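Fladik Observing Group: call for meteor observers, August season

Fladik is looking for 16 people to take part in a visual and video count of the Perseid meteors this summer. The count runs over 9 nights in August from our field site at Skosov. It is open to adults who can stay awake and alert until dawn. You don't need a degree or your own telescope.

We have run a summer count since 2000. The records are used to work out how the rate of meteors rises and falls through the night and from one year to the next. Cameras do part of this work, but they miss faint trails near the horizon and they lose whole hours to dew and thin cloud. We still want people on the ground with a clear view and a steady habit of writing things down.

## What you will do

Observers work in teams of four. Each team covers one part of the sky from 10 p.m. until first light, with a break in the middle of the night. For every meteor you log the time, the brightness, whether it belongs to the shower, and whether it left a train. You also check the faintest visible star at set times so that counts from different nights can be compared.

Two people in each team share the paper log and the voice recorder. The other two watch. You swap every hour.

Afternoons are for typing up the logs, charging batteries and keeping the bunkhouse and the workroom in order. Everyone takes a turn at this, including the team leads.
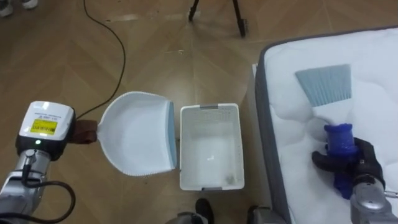 On cloudy nights there is indoor work instead. You will go through video from earlier seasons and mark meteors that the detection software passed over. It is slow work and we would like you to know that before you apply.

## Who should apply

You should be able to find the main summer constellations without a chart, or be willing to learn them before you arrive. We send a practice set in June. You should have normal night vision, with glasses if you wear them, and be comfortable lying on a reclining chair outdoors in temperatures that can drop to the low forties.

Two places are kept for people who have never observed before.

We can't take anyone for part of the run. If you can't be there for all 9 nights, please wait for next year.

## What we provide

- A bunk in a shared room and three meals a day
- Reclining chair, red flashlight, recorder and log sheets
- A shuttle from the Yatsenko bus station on the first day and back on the last
- A travel allowance, paid after the final logs are handed in

There is no wage. Bring a warm sleeping bag, a hat, gloves and insect repellent. Phones stay indoors during observing hours.

## How to apply

Write one page telling us what you have observed before, if anything, and why you want to join the count. Mention any food or medical needs. Send it to Matvii Zinchenko at the Fladik office by the end of May. Kyrylo Vasylenko leads the observing program and will call everyone on the short list. Calls take 20 minutes and are made in the evening.

Late applications go on the reserve list.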